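Most people who ring us about the Trondham have an older desktop under the desk that still does the job, apart from being slow and a bit noisy, and they'd like a few more years out of it before they give up. That's who we put this bench kit together for, and we're pretty fond of it!

## Trondham Refurbisher's Kit

The kit comes in a zip-up canvas roll with a carry handle. Inside you'll find the Awan driver set, a soft brush, a tube of thermal paste, lint-free wipes and a grounding strap with a good long lead, so you can reach for your cuppa without unclipping yourself. 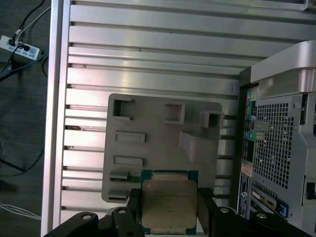
The paste is the one thing customers ask about more than anything else. It's the Hulo grey, middling thick, and it spreads without fuss. A tube does around 200 small jobs if you're careful, and fewer if you're generous like me. Keep the cap on tight and store it somewhere cool – the shed in January is no place for it.

We changed the mat last October. The old one was a lovely colour but it curled at the corners, and the new one from Plaka lies flat from the first day and wipes clean with warm soapy water. It's big enough to have the whole computer sitting on it with room beside for your screws.
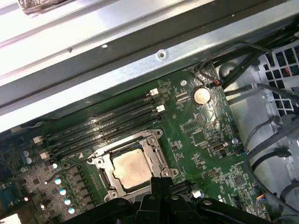 The brush deserves a word of its own, as it's the part people lose and then ring us to replace. It has soft bristles and a long, slim handle, and I've used mine on everything from keyboards to the sewing machine. Dust loves a folded metal edge, so if your case has a rail with ridges and channels like the grey one in the photo, run the brush along each groove before you start on the board. Go gently, and have the vacuum nearby to catch what comes off.

**In the box**

- Canvas roll, mat and grounding strap
- Awan driver set
- Brush, plus 2 spare heads
- Hulo paste and a pack of 200 wipes

Order code 1081. Spare mats and paste are sold separately, and we're happy to pop them in the same parcel.
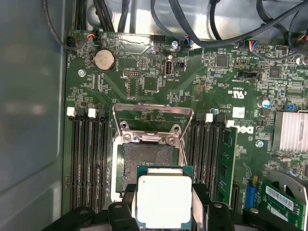

*Processor above an open socket, load plate raised.*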